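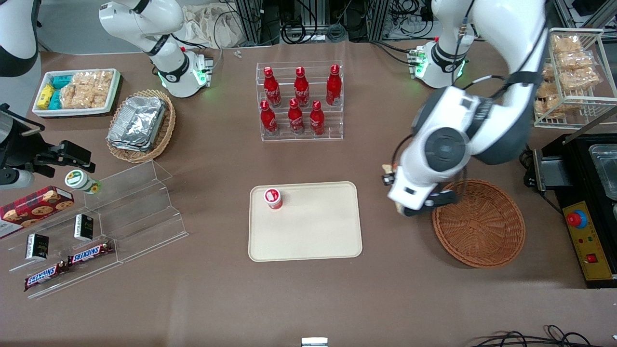
Setting out a self-service snack table

A snack table for a meeting room, a hall kitchen or a long weekend of visitors needs three kinds of holder: trays for flat packets, baskets for awkward or light items, and stepped stands for anything that has to be read from the front. The notes below assume an ordinary rectangular table against a wall, with people helping themselves from one long side.

Surface

Use a matte top or a matte cloth. Gloss laminate shows every ring and reflects ceiling lights through clear stands, so labels become hard to read. Mid-brown and grey-brown hide crumbs between wipes. If a cloth is used, clip it at the corners and pull it flat before any stand goes down, as acrylic rocks on a fold.

Wipe the top with a damp cloth and a drop of washing-up liquid, then dry it fully. Wicker left on a damp table will mark it.

Back row

Tall items go at the back. Plastic drinks bottles stand well on a two-level acrylic rack, three above and three below, with the labels turned to the front. Load the higher level first. When unloading, clear the lower level first for the same reason: the rack is then handled from the front only and is not knocked from above.

Bags of crackers slide if laid flat on the table. Put them in a white or pale tray with sides, packed into one end, and use the other end for boxed snacks. The boxes stop the bags from spreading. A tray of this type should be lifted with both hands, as thin plastic flexes in the middle.

Foil food containers with crimped lids can be stacked in an oval basket. Keep the stack low enough that the basket handles, if it has any, still meet your fingers. Do not put hot foil containers in wicker without a folded tea towel underneath.

Middle of the table

Leave one tray and one basket free when setting out. The tray is for assembling an order or a plate, the basket for carrying it away or for collecting wrappers at the end. A beige or cream tray with rounded corners is easier to wipe than one with square corners, where sugar collects. Fadime Kocabaş, who ran the tea room at Jistura for 11 years, kept her spare tray to the left of her spare basket and would not have it otherwise. Either side works, provided it stays the same from day to day.

Stepped stands

Clear stands with three steps suit bars and small packets. Long bars lie end to end along the top step with the name facing out. Small upright packets go on the middle step. Larger boxes go at the bottom, where their weight helps to hold the stand still.

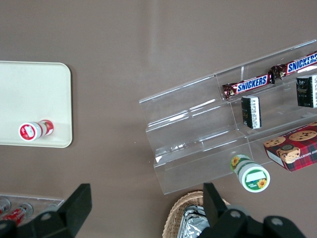
Photo: Rasha Dabbas

A stand set on the diagonal takes up more depth than one set square, but can be read from two sides of the table. Check that the lower corner does not overhang the edge. Allow a hand's width in front of the bottom step so that tubs and cups can be picked up without touching the stand.

Cylindrical tubs roll when laid down. Stand them upright, or lay them in a tray with a lip. On a bare table, a strip of non-slip drawer liner under each tub is enough. Cans laid on their sides need a tray with walls on all four sides; a clear one lets you see when it is running low.

Cleaning acrylic

Lukewarm water, mild soap, microfibre cloth. No window cleaner, no methylated spirit and no scouring pad. Ammonia and alcohol can craze the surface, and the fine cracks show first at the bends. Dry at once, or hard water will leave spots. İlker Bozkurt finishes his with a barely damp chamois – this also reduces the static that draws dust to the steps.

Light scratches can be taken down with a plastic polish. Test it on the underside.

Cleaning wicker

Brush out crumbs with a dry pastry brush, working along the weave. Vacuum on low suction if salt has got into the base. For sticky patches use a cloth wrung out in soapy water, then stand the basket on its side in moving air for some 70 minutes. Do not dry it on a radiator; the rim splits.

Storage

Nest round baskets inside larger ones with a sheet of kitchen paper between. Acrylic stands should be stored upright and wrapped separately, never stacked step into step. Trays go on edge, like plates in a rack. Keep foil containers in a closed box – crushed rims will not take a lid.

Page last checked 23 Nov 2018. The December revision will add a section on chilled drinks.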